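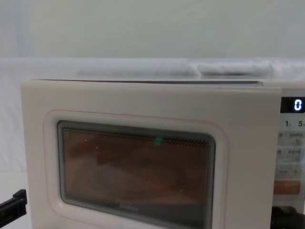
Moving the lower town: who's going, who's staying?
Grorkevport Residents' Board > Sea wall and flooding

Niamh Hegarty
Posted Dec 28, 2021

Right, we've had our letter. I expect most of you on the harbour side have too. For anyone who hasn't, the short version is that the council won't raise the sea wall again, and the 167 houses below the chapel are being offered plots up at Trestari. You get five years to decide, and after that they stop repairing the road.

I was flooded in June, which I'd never have believed possible, June! I had my mum's sideboard up on bricks and it still got soaked. So part of me wants to sign tomorrow and be done with it. Then I walk the dog along the front and I can't picture living anywhere without that noise.

What are people doing? And has anybody been up to see the plots? I'd rather hear it from neighbours than from a leaflet.

Gearóid Buckley
Re: Moving the lower town

Staying. I've read the letter twice and there's nothing in it about the boats. Trestari is a lovely hill, I've nothing against a hill, but I leave for the pots at four in the morning and I'm not driving down in the dark to a slipway they've stopped looking after.

They've been saying the wall is finished since I was at school. It's had one bad winter and one freak June. Raise it by a course of blocks and we'd all be grand for another generation.

Ingrid Ostrowski
Re: Moving the lower town

Gearóid, it isn't one bad winter though, is it? I'm in the end terrace and I've had water in the kitchen more times than I've had the decorators. The last two came up through the floor. You can build the wall as high as the chapel and it won't stop that.

We went up to look at the plots last week. Windy, muddy, big views. They're bigger than I expected and the drains are already in. The bus only goes to the bottom of the hill and I did tell the woman from Boateng (they're doing the building) that this won't suit half the people she wants to move. She wrote it down, for what that's worth. 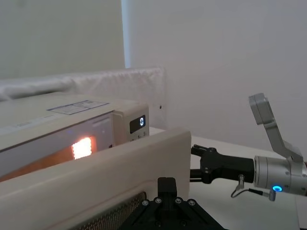

Countertop oven, lit up inside, with a 0 on the display.

Niamh Hegarty
Re: Moving the lower town

Thanks Ingrid, that's really useful. Did she say anything about keeping streets together? I don't mind a smaller garden if I've got the same people either side of me. If we all get scattered about by lottery I think I'd sooner take the money and go to my sister's.

Ingrid Ostrowski
Re: Moving the lower town

She said they'd "try". I asked her to put it in writing and she said that was up to the council. So somebody needs to ask the council, and it had better be more than one of us.

Philomena Keane
Re: Moving the lower town

Can I bring up the money, as we're all being very polite about it? The payment for contents is £456 a household. That's it! It's meant to cover whatever can't be moved or was ruined last time. I rang the helpline and the lad was very nice, but he couldn't tell me who came up with it. 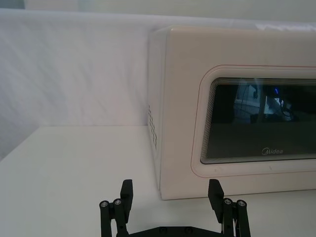 The contents form is the other thing, and please read it properly before you send it back. You have to list every item with its age and say whether water reached it, and anything electrical needs a note on where it got in. Mine went back to me twice. "Kitchen things" won't do. If you've got a microwave like that cream one, with the little ventilation slots down the side, write down how high the slots are from the floor, as they're what the assessor asked me about. I also lost a freezer and put it under "furniture" by mistake, and that held me up for ages — don't be me.

Gearóid Buckley
Re: Moving the lower town

£456 wouldn't replace my oilskins and the stuff in the shed. And you're all filling in the form! That's how they do it. Once enough of you have signed, they'll say the rest of us are holding things up.

Philomena Keane
Re: Moving the lower town

It's a claim form for last June, Gearóid, it doesn't sign you up for anything. It says so on the back page. I'm not going to leave money sitting there to make a point. I haven't decided about moving either, if you want to know. My husband's buried at the chapel and I walk up most days.

Gearóid Buckley
Re: Moving the lower town

Fair enough, I hadn't seen the back page. I still say we should get our own survey of the wall. Dekov did the one for the council and they never once came out at high water. I'd put money in for a second one and I know a few off the boats who would too.

Niamh Hegarty
Re: Moving the lower town

I'd chip in for that, even if I end up going. At least we'd know. What I can't stand is the guessing — every time it rains I'm up at two in the morning looking at the skirting board.

Would it be worth getting a list together of what we want before the meeting? I've got the slipway kept open, streets moved together, the bus going all the way up, and a proper contents payment. The hall holds up to 35 with the chairs out, so we'll be standing.
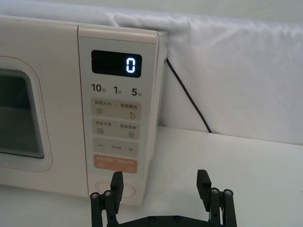
Brenda Zúñiga
Re: Moving the lower town

Add renters to that list, please! I've been in Harbour Row nine years and my letter says the plot goes to the owner. He lives two counties away and has been flooded exactly never. I get a month's notice and a phone number. I've read this whole thread and everyone's talking as if going or staying is up to us, and for my side of the street it isn't.

Niamh Hegarty
Re: Moving the lower town

Oh Brenda, I'm sorry, I hadn't taken that in at all. I'd assumed it went with whoever lived there. It's going at the top of the list. Would you be willing to say that at the meeting?

Brenda Zúñiga
Re: Moving the lower town

I would if somebody sits next to me. There are a few of us in the Row and I'll knock on doors first and see who else has had the same letter.

Ingrid Ostrowski
Re: Moving the lower town

I'll sit next to you. Gearóid can sit on the other side and argue with the both of us.

Gearóid Buckley
Re: Moving the lower town

I'll be there if the tide allows. Does anyone have a copy of the Dekov report with the maps in? Mine stops at page twelve.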